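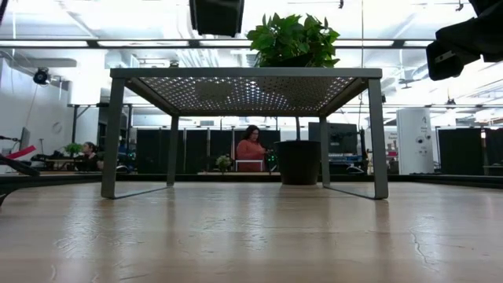 Motside tenants trade throwaway plates for a shared set

3 July 2019

Office tenants at Motside have stopped buying disposable plates and bowls and will share one set of black tableware, building manager Wyn Probert told tenants this week.

The change began with a tally of what was going into the bins. Over three months the building threw out 2,756 single-use plates, bowls and lids, most of them from lunches eaten at desks. The yearly budget for disposables has been moved across to pay for the new set, which was bought from Dresell, a homewares wholesaler.

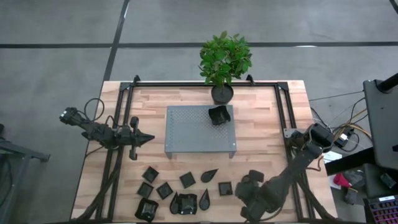
Storage was the main sticking point when tenants met in June. Cupboards in the ground floor kitchen are full, and the two firms upstairs wanted the tableware kept where they could get at it without walking through another company's office. The answer was to keep it in the open, along with a few low stands to lift part of the set off the surface. The grey one with the perforated top, on the light butcher-block table with the pot plant at the back, is the pattern the other floors will get. It is low enough to reach over and gives a second level for bowls and small dishes.

"We looked at closed cabinets and they were dear for what they were," Probert said. "The stands cost us very little and people can see what's there."
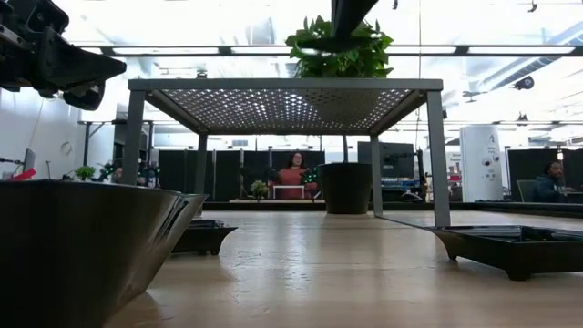 3 min read

Black was chosen over white after a short trial in which each firm used samples of both for a fortnight. Tenants said the black pieces showed fewer marks from tea and tomato sauce, although a few complained that they were harder to tell apart when stacked. The set includes square bowls, trays and small dishes. Glasses and cutlery are not part of it, and firms will go on supplying their own.

Nayara Assunção of Pramia, a design firm on the first floor, worked out which pieces should go on each floor. She said the square bowls had been the most popular in the trial and extra ones were ordered at her request.

"People use them for everything, soup included," she said. "We ran short in the first week." 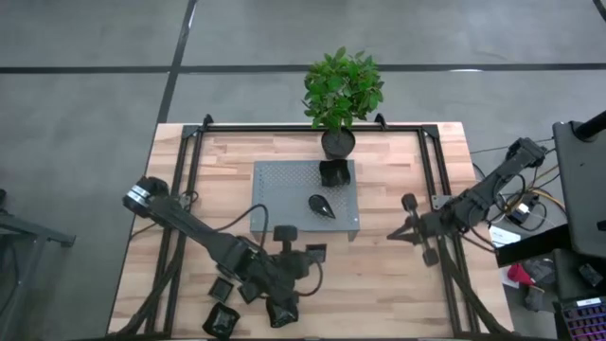
She also asked that the plants stay where they are. Some tenants had suggested moving them to the windows to make more space, but the idea was dropped after staff on both floors objected.

The building's cleaning contractor, Munasinghe, will wash the tableware each evening. Anything left on a desk overnight will be the responsibility of the firm concerned. Chipped pieces can be left in the tub beside the ground floor sink.

The last of the disposable stock will be used up at the tenants' barbecue later in July.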